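Progress report to Laitinen, software part of the Breltum project
8 May 2022

Since the last report in March we worked mostly on the grasp planner and on the tool that replays failed trials. The perception module was changed only a little. It still loses round objects when they stand close together, and then the planner receives one long object with a center where there is nothing to hold.

We ran 75 trials with the new planner on the toy food set, and 63 ended with the item on the plate. Of the failures, most came from the merged objects I mention above. In 2 cases the arm stopped by itself because the planned path went too near to the table — the safety margin in Zornham is now a parameter and we can set it per task.

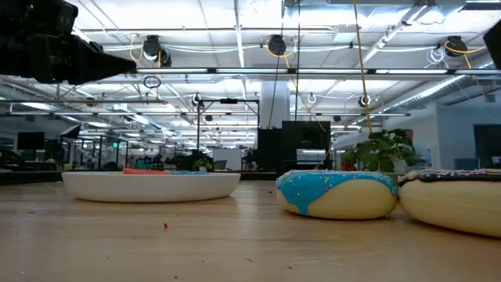 Merja Riihimäki wrote in her review that the split step should come before the planner and should not be hidden inside it, otherwise every later task will need its own repair. She also asked that we report the merged cases separately from the slips. We agree with both points. The split step will be its own module, and the replay tool already has a label for merged cases.

The replay tool is in daily use. It shows the segmentation, the chosen grasp and the joint path on one time line. Loading a long trial is still slow, and Lutfa Selvanayagam is rewriting the log reader for this. The new format will not open old logs, so we keep the old reader until the end of the project.

Not done: the connection to the Zendunside scheduler. We waited for the interface description and received it late. We ask to move this item to the next period, without change in the budget.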